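Teleop demos: is 60 enough for one bottle task, or am I wasting my evenings?
Posted in: Imitation learning and teleop

ginda_lefty
Member
Hi all, long-time reader, second post I think. I've been doing demos by remote control on a two-arm setup and I could use a sanity check from people who've done more of this than me.

Task is dumb simple on paper. Bottle stands on the table, one arm picks it up, passes it to the other, second arm sets it down. I drive both arms with the leader handles and watch the head view and the wrist view on a split screen. A full bottle is way less forgiving than the foam blocks I trained on in August, and the shiny plastic drives me nuts in the wrist view.

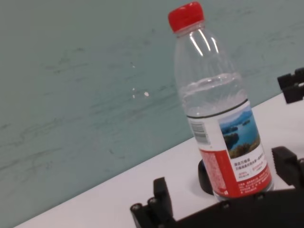
So far I have 60 demos I'd call clean and a pile I'd call embarrassing. My habit is to creep in, stop, fix the angle, creep some more. Firdevs Akgül, who taught me on the old Stutico handles, always said slow is fine as long as you mean it. But my policy has picked up the stopping! It gets near the bottle and just sits there thinking about its life. More demos, or different demos?

allix_owner_77
Different demos. It's copying you. You pause, it pauses. Cut the idle steps out before training and I bet half of that goes away.

plumbline
Gonna disagree a bit with allix. I trimmed idle steps on my set and the arm started closing early, before the fingers were around anything. Some of those pauses are you checking that you're lined up, and that matters. I'd keep the last one before the grasp and trim the rest.

allix_owner_77
Early closing sounds like a gripper lag problem to me, but ok, fair, I haven't seen your data.

ginda_lefty
Thanks both. Trimming tonight. plumbline, do you do the last-pause thing by hand or is there a script?

plumbline
By hand, four evenings, never again. Look at gripper command vs. joint speed, you could probably script it off that.

sriwong_bench
What's your start pose? People skip this. If both arms begin in the same place every single time, the policy is lost as soon as it drifts. I park mine open and pointed in, then nudge them somewhere different before each take.

ginda_lefty
Open and pointed in, same as you, but I never nudge. I hit home and go.

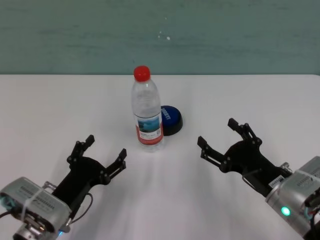 I also always grab with the left first, now that I'm typing this out. Probably should mix that up, huh.

sriwong_bench
Nudge them! And I wouldn't mix hands yet. Get left-first working, then collect right-first as its own batch. Mixing too early gave me a robot that reached with both and knocked everything over.

plumbline
Opposite experience here lol. Mixed from day one, 790 demos, no trouble. But I label each one with which hand goes first, so maybe that's the difference.

sriwong_bench
790 with labels is a different animal from 60 without.

plumbline
Sure, I'll give you that.

tapedwrist
For what it's worth I'm at 1101 on a cup task and the last few hundred did nothing for me. What helped was recording recoveries. Start with a bad grasp on purpose, back off, try again. Boring to do and your hands cramp up, but mine finally quit freezing.

ginda_lefty
Ooh ok. I've been deleting all my bad grasps. Do you keep the bad part in, or start recording at the back-off?

tapedwrist
Start at the back-off. You don't want to teach it the miss.

allix_owner_77
^ this, and please keep your embarrassing pile, there's probably good recovery stuff in there already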